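Samstag, 3. April 2021

Ein neuer Torwart für Skarkberg

Seit drei Wochen wird bei uns im Verein nur über eine Sache gesprochen, und ich möchte jetzt auch etwas dazu schreiben. Dindo Mangubat verlässt uns im Sommer. Er hat vier Jahre für Skarkberg im Tor gestanden, und ich habe in dieser Zeit fast alle Heimspiele gesehen, solange man noch ins Stadion durfte. Jetzt sitze ich am Samstag vor dem Laptop und schaue den Stream, der leider oft stehen bleibt, wenn ein Eckball kommt.

Dass er zu Badstead geht, hat mich am Anfang geärgert. Badstead ist für uns kein normaler Gegner. Im Oktober haben wir dort 4:0 verloren, und mein Nachbar hat mich danach eine Woche lang sehr freundlich gegrüßt. Inzwischen verstehe ich Dindo besser. Sein Vertrag läuft aus, er ist nicht mehr ganz jung, und dort kann er neben dem Spielen auch schon die Torhüter der Jugend trainieren. Ein solches Angebot hätte ich wahrscheinlich auch angenommen.

Wer kommt also nach ihm? Im Fanforum werden hauptsächlich zwei Namen genannt. Der erste ist Tanner Paquette von Cabrera. Er ist groß, sehr stark auf der Linie und hat in dieser Saison zwei Elfmeter gehalten. Mit dem Ball am Fuß gefällt er mir weniger. Unser Trainer will, dass der Torwart das Spiel eröffnet, und bei Paquette landet fast jeder lange Ball im Seitenaus.

Der zweite Name ist Virgilio Aquino, und er spielt schon bei uns, in der zweiten Mannschaft. Ich habe ihn einmal auf dem Nebenplatz gesehen, vor vielleicht 267 Zuschauern, bei starkem Regen. Er hat laut mit seinen Verteidigern gesprochen und kam bei jeder Flanke heraus. Einmal kam er zu früh, das gab auch gleich ein Tor. Trotzdem hatte ich von ihm einen guten Eindruck.
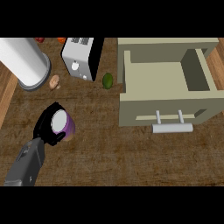

Meine Freundin Rosalinda meint, man soll einen jungen Torwart nicht in eine Saison werfen, in der es vielleicht gegen den Abstieg geht. Darüber haben wir am Telefon lange gestritten. Ich denke, gerade jetzt wäre der richtige Moment. Ohne Publikum ist der Druck ein bisschen kleiner, und Geld für eine Ablöse haben wir sowieso nicht.

Am Montag spielen wir auswärts gegen Skelton. Ich wünsche mir, dass Aquino wenigstens auf der Bank sitzt. Mein Tipp ist ein 1:1, und wenn der Stream hält, schreibe ich am Abend noch ein paar Zeilen zum Spiel.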